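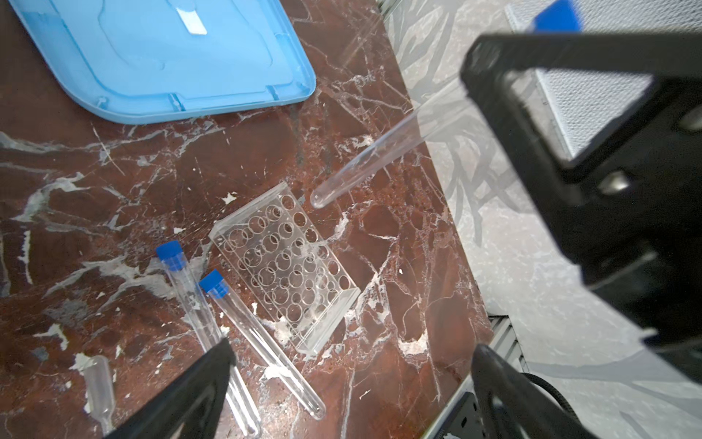
Reagenzglas im Greifer über dem Acrylständer, gesehen von der Handgelenkkamera. Links unten zwei weitere Röhrchen mit blauen Schraubkappen.

Greifervergleich am Röhrchenständer

Der Greifervergleich am Röhrchenständer (bei uns meistens nur »Röhrchentest«) ist ein Verfahren, mit dem man Robotergreifer an einer kleinen, ziemlich gemeinen Laboraufgabe gegeneinander antreten lässt: Ein verschlossenes Reagenzglas wird vom Tisch aufgenommen, gedreht und in einen Ständer gesteckt. Ich schreibe diesen Artikel für das Kumeck-Wiki, weil die alte Fassung nur aus einer Tabelle bestand und mich ständig Leute gefragt haben, was die Spalten bedeuten. Wer es knapper und trockener mag, findet die Tabelle weiterhin im Archiv.

Herkunft

Die Aufgabe stammt von Rosalía Prieto, die sie im Mai bei Lidthorpe zum ersten Mal aufgebaut hat, damals noch mit nur einem Greifer und ohne jede Vergleichsabsicht. Sie wollte wissen, ob sich ein Röhrchen überhaupt sauber fassen lässt, wenn es flach auf einer glatten Platte liegt. Esperanza Alcaraz hat daraus später ein Protokoll gemacht, und seitdem heißt die Fassung mit den festen Abbruchregeln »Alcaraz-Protokoll« (sie selbst findet den Namen furchtbar, aber er steht nun mal in allen Dateinamen). Florin Voicu und ich haben die Kameraauswertung beigesteuert, wobei der größere Teil der Arbeit wirklich von Florin kommt!

Aufgabe

Gearbeitet wird mit durchsichtigen Röhrchen mit Schraubkappe und einem Ständer aus klarem Acryl mit runden Löchern. Jedes Röhrchen beginnt liegend. Der Greifer nimmt es auf, hebt es an, bringt das runde Ende über ein Loch, richtet es auf und senkt es ab. Ein Durchgang zählt als gelungen, wenn das Röhrchen nach dem Loslassen von selbst im Ständer stehen bleibt. Schiefstehen ist erlaubt, Anlehnen an den Nachbarn auch – darüber haben wir lange gestritten, und ich war übrigens dagegen.

Ein Satz besteht aus 8 Durchgängen pro Greifer. Zwischen den Sätzen wird der Ständer verdreht und die Röhrchen werden neu hingelegt, damit niemand seine Bewegung auf eine bestimmte Lage einstudiert. Ob man die Lage von Hand würfelt oder eine Liste abarbeitet, ist freigestellt. Ich nehme immer die Liste, Rosalía schiebt alles mit dem Unterarm durcheinander.

Auf dem Tisch darf anderes Laborzeug liegen, zum Beispiel ein Deckel oder eine Pipette. Das Protokoll nennt das »Beifang«. Wird ein Beifangteil mitgegriffen, ist der Durchgang ungültig und wird wiederholt, höchstens aber 2 Mal. Danach gilt er als misslungen.

Warum ausgerechnet Röhrchen?

Weil sie rund, glatt und durchsichtig sind, und jede dieser Eigenschaften macht einem anderen Teil der Anlage das Leben schwer. Der Greifer hat nur eine schmale Berührungslinie. Die Kamera sieht durch das Röhrchen hindurch auf den Tisch, und beim Acrylständer wird es noch verwirrender: Durch die obere Platte erkennt man die Löcher der unteren, die Ringe überlagern sich, und die Locherkennung sucht sich gern den falschen aus. Florin hat einen ganzen Nachmittag damit verbracht, einen »Greiferfehler« zu jagen, bei dem der Arm völlig korrekt ein Loch der unteren Platte angesteuert hatte.

Die farbigen Kappen sind dagegen ein Geschenk. Blau auf einer rotbraunen Marmorplatte findet auch eine mittelmäßige Segmentierung, und aus der Kappe und der Richtung des Röhrchens lässt sich das runde Ende recht gut schätzen. Die weißen und grauen Adern im Stein sorgen leider für Fehltreffer bei der Kantensuche. Wer es leichter haben will, nimmt eine einfarbige Unterlage, muss das aber im Ergebnisblatt vermerken.

Verglichene Greifer

Bisher sind drei Bauarten durch das Protokoll gelaufen.

Der Unduteo in der Ausführung mit starren Fingern ist unser Bezugsgreifer. Er schließt gerade, hält ordentlich und verzeiht wenig. Sitzt das Röhrchen nicht mittig, dreht es sich beim Schließen weg, und man bekommt es schräg in die Hand. Mit einer schrägen Haltung kann man durchaus noch einstecken, nur muss der Arm dann die Neigung ausgleichen, und dafür braucht es die Handgelenkkamera.

Der Unduteo mit weichen Auflagen greift sicherer, ist mir aber beim Absetzen unsympathisch. Das Röhrchen klebt beim Öffnen gern an einem Finger und wird ein Stück mit hochgezogen. Maximiliano Barrios hat dagegen ein langsames, zweistufiges Öffnen programmiert, und seitdem geht es deutlich besser.

Der dritte ist ein Eigenbau mit gekrümmten Fingerspitzen. Ich mag ihn sehr, gebe aber gern zu, dass er beim Aufnehmen von der Platte der schwächste ist: Die Rundung stößt auf, bevor die Spitzen weit genug unter dem Röhrchen sind.

Kamera am Handgelenk

Mit einer kleinen Kamera am Handgelenk sieht man Finger und Werkstück aus nächster Nähe, was beim Einstecken Gold wert ist. Der Preis dafür sind die Finger selbst, die einen guten Teil der Sicht verdecken. Gerade dann, wenn das Röhrchen schon gefasst ist und man das Loch sucht, steht fast immer etwas Schwarzes im Weg. Das Protokoll verlangt deshalb einen Halt kurz über dem Ständer, bei dem die Spitze noch einmal vermessen wird. Diese Pause wird von der Zeitwertung abgezogen.

Ein fester Kamerablick von der Seite ist als Ergänzung erlaubt. Ich halte ihn für die bessere Wahl bei allen, die gerade erst anfangen, denn die Kalibrierung überlebt einen Greiferwechsel. Am Handgelenk muss man nach jedem Umbau neu ran.

Wertung

Gewertet werden gelungene Durchgänge, danach erst die Zeit. Ein Durchgang wird nach 3000 Regelschritten abgebrochen. Diese Grenze stammt noch aus Rosalías erstem Skript und wurde nie begründet, aber alle Altdaten hängen daran. Für einen Eintrag in die Vergleichstabelle braucht ein Greifer 5 vollständige Sätze auf demselben Arm und mit demselben Regler.

Offene Punkte

Ungeklärt ist, wie mit Krümeln und anderem Schmutz auf der Platte umgegangen wird. Esperanza möchte vor jedem Satz wischen lassen, Maximiliano hält das für geschönt. Derzeit darf man beides, und im Ergebnisblatt gibt es dafür ein Ankreuzfeld. Ebenfalls offen ist eine Variante mit gefüllten Röhrchen. Der Entwurf dazu liegt bei Florin.

Letzte Bearbeitung: 9. August 2025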